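Papers > Shared Workshops > Brerura Hand-Held Gripper > Section 3

3. Gripping Thin, Flat Things

The part of the build we enjoyed most was teaching ourselves to pick up flat objects. Boxes and cups had gone well from the first evening at the Dranberg workshop, but a record sleeve is a different kind of fun! It is wide, it is thin, and it gives the fingers very little to hold on to.

We started in July with 3 kinds of finger pad and tried each one on sleeves, picture books and folded cardboard. Smooth pads slid off the corners. Soft foam held well but bunched up when the jaws closed. Ribbed pads were the clear favorite of everyone who tried them, and we have used them ever since. The Te Moana group had told us to expect this, and we were delighted to find the same thing on our own bench.

Surface matters too. On a hard table both jaws meet the sleeve squarely. A bed gives way under the hand, so the sleeve tips a little as the jaws come in, and the person holding the tool has to follow it. We recorded 68 grasps at home on beds and sofas, and 40 on the workshop table. Figure 6 shows a grasp on a bed, with the jaws closed around the lower edge of a sleeve.
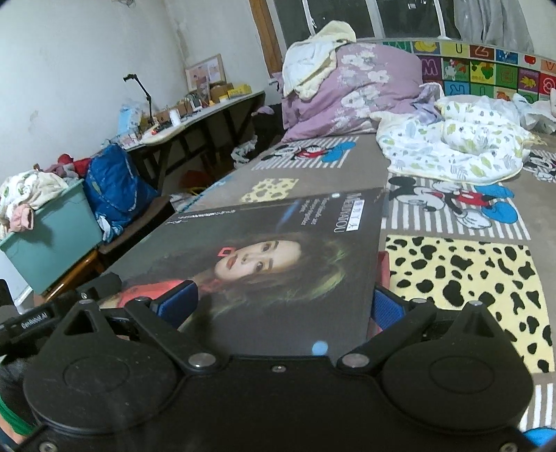

Figure 6. Two-jaw grasp on a large record sleeve, blue ribbed pads.

Working at home also changed how we approach an object. In the workshop we came straight down from above almost every time. At home we began coming in low and from the side, and the Cekville members liked this so much that they now practice it on the table as well.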